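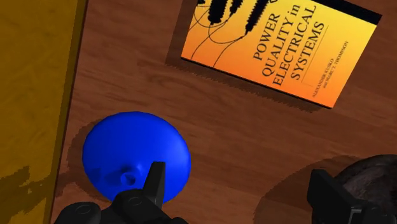
The Last Bus to Trurton

The night bus from Flallgate took two hours when the roads were good, and in December the roads were never good. I loved it anyway! I loved the heater that blew on one ankle, and the way the whole bus leaned together on the bend by the reservoir like people in a pew.

I was nineteen and on my way home with a suitcase full of laundry and a fruitcake my landlady had pressed on me at the door. The driver took my ticket, looked at the sky and said we might be in for it.

We were in for it. The snow came down past Clidard so thick that the headlights just lit up a white wall, and the bus slowed, and slowed some more, and then stopped beside a gas station with its sign still on. YIMYAM, it said, in big pink letters, HOT PIES. I have never been so glad to see two words in my life.

The woman inside had been about to lock up. She looked at us coming across the lot in a long line, stamping and laughing, and she turned the oven back on. There were more than 40 of us and not nearly enough pies, so they got cut in half, and then the halves got cut in half, and I remembered the fruitcake.

Oh, that fruitcake! It weighed as much as a car battery. A man in a fishing hat sliced it with a putty knife he'd bought off the rack and washed in the sink. Somebody's grandmother taught the little kids a card game with rules that changed every time she started to lose – she was wonderful, and completely without shame. Around midnight two brothers sang, the high part and the low part, and the woman from the station put down her dish towel and sang the middle.

The plow came through at a quarter to five. We all cheered when we saw the orange light, and then the cheering sort of ran out, and people went looking for their gloves.

I sat by the window the rest of the way with crumbs in my lap. When we pulled into Trurton my father was there in the truck with the engine running, and he asked if it had been an awful night.

"Can we go back that way in the spring?" I said.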